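The house in Dranstead had a date over the door, 1851, and under the date a bell that had not worked since Da-eun Bang was a child. She knocked instead. Her cousin Gyu-bin opened the door with a pencil behind his ear and said she had better come in, the surveyor had been and gone.

"What did he say?"

"He said the well is ours."

They went through to the kitchen. The well was in the yard behind, under an iron lid, and for as long as either of them could remember it had been the subject of a quarrel with the house next door. Their grandmother had fought over it with old Gouveia, and when Gouveia died she had fought over it with his tenants. No water had been drawn from it in all that time. There was a tap in the yard and another in the scullery.

"All of it?" said Da-eun.

"The wall was moved. He found the old footing. It should be 11 feet further over than it is, so the well is ours, and so is most of their shed."

She sat down. On the table was the surveyor's drawing, done in ink, with the old wall as a dotted line. It went straight through the shed and came out by the lane. She followed it with her finger and thought of her grandmother, who had been right, and who had been dead for two years.

"Who lives there now?" she asked.

"Mulugeta Abdella. He mends clocks. He keeps the clocks in the shed."

"Does he know?"

"The surveyor needed to go in and measure. He made him tea."

Da-eun went up to put her bag in the back bedroom. She had slept there every August until she was sixteen, and from the window you could see over the wall. A man was sitting on an upturned crate outside the shed with a clock in his lap. He had the back off it. He worked for a while, held it to his ear, and worked again. She watched until he took it inside, then she went down to Gyu-bin and asked him what he wanted to do.
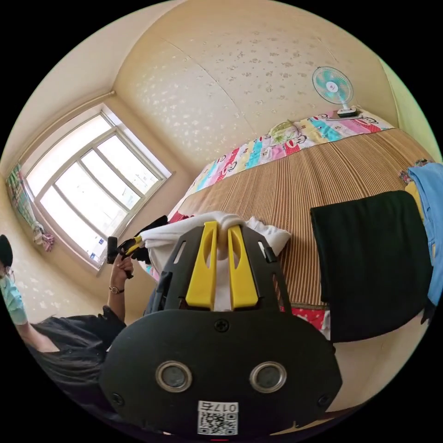

Gyu-bin said that he wanted to do what their grandmother would have done, and that she would have had the shed down by Friday. She had left a letter saying so. It was in the dresser with the rates bills, and he could fetch it if Da-eun didn't believe him.

"I believe you," she said.

"Well, then."

"I don't want a shed, though. Do you want a shed?"

He took the pencil from behind his ear and looked at it. "I want somebody to say she was right," he said. "That's what she wanted. She went to the council seven times. They used to see her coming and shut the window."

It had begun to get dark. Da-eun folded the drawing along its creases and put her coat back on. Gyu-bin asked where she was going, and when she told him he said she was soft, then he went to look for his boots.

Mulugeta Abdella let them in at the side. The shed was warmer than the house they had come from. There were clocks on three walls, and the fourth had a bench against it with a lamp. He cleared a stool for Da-eun and went on standing himself.

"I have been expecting you," he said. "I can be out by the end of the month. The big ones need a van."

"Where would you go?" said Da-eun.

"Firden. My friend Woo-jin Cheon has a garage. It's damp, but he is hardly ever there."

Gyu-bin was looking at a tall clock in the corner. It had a painted moon on it and the name Voder in small letters below the hands. He put his face up close to read it.

"This was hers," he said. "This stood in our hall."

"A lady brought it to me," said Mulugeta. "The week I moved in. She told me I was a trespasser, and then she asked if I could do anything about the chime. She said there was no hurry. She came on Sundays to see how it was getting on."

"Every Sunday?"

"Most of them. She sat where you are sitting," he said to Da-eun. "She told me about the wall. I said I thought she was probably right."

The clocks went on. One of them struck the quarter and another, a little behind, struck it too. Gyu-bin stood with his hands in his pockets for some time.

"You said that to her?" he asked.

"Yes. I'd seen the footing. It's under the bench."

Da-eun unfolded the drawing and laid it beside the lamp. She asked if he had a pen. Along the dotted line, where it crossed the shed, she wrote that the land was theirs and the tenant could stay, and she signed it and gave the pen to Gyu-bin. He read it through twice.

"It isn't legal," he said.

"No."

He signed it. Then he asked whether the chime had ever been mended, and Mulugeta opened the case to show him.

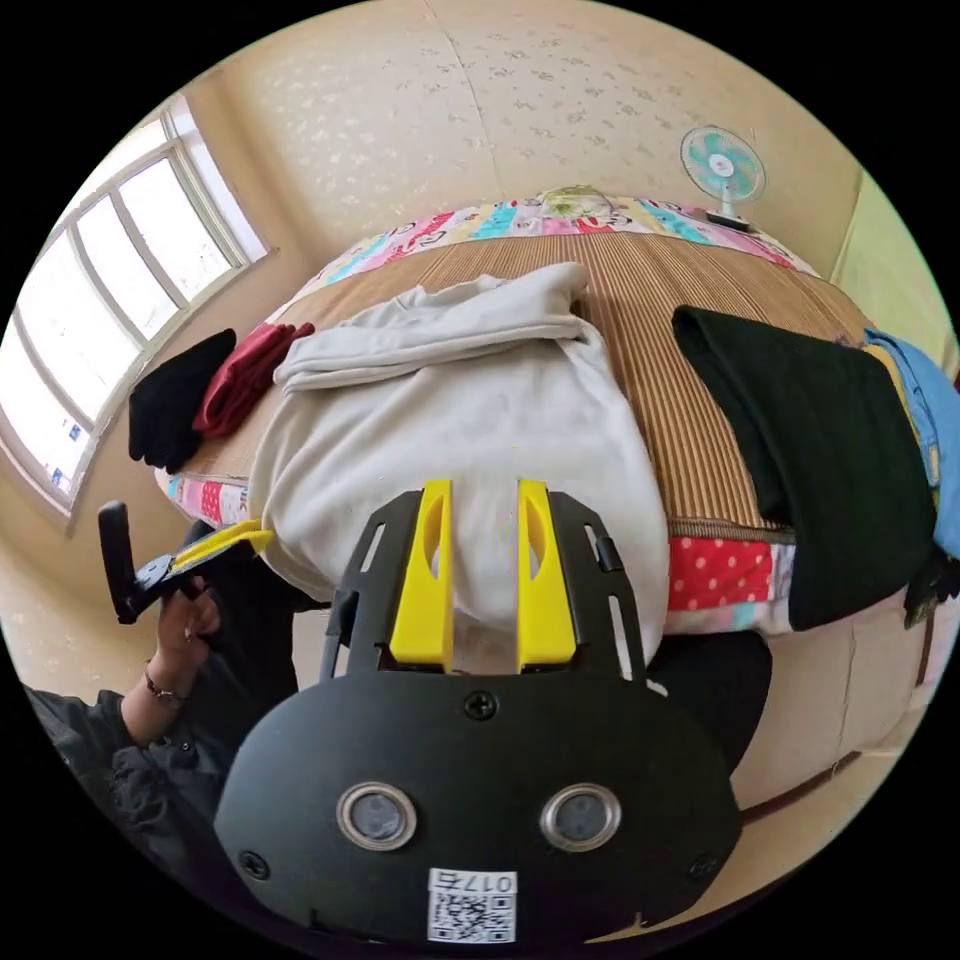
*A white hooded sweatshirt on the bed.*

They left the clock where it was. It was late when they got back, and the kitchen fire had gone out. Gyu-bin fetched the letter from the dresser after all and read it aloud. It was mostly about the shed. At the end there was a line about the clock – it was to be wound on Sundays, and whoever went was to take a cake.

"What sort of cake?" said Da-eun.

He turned the page over. "It doesn't say."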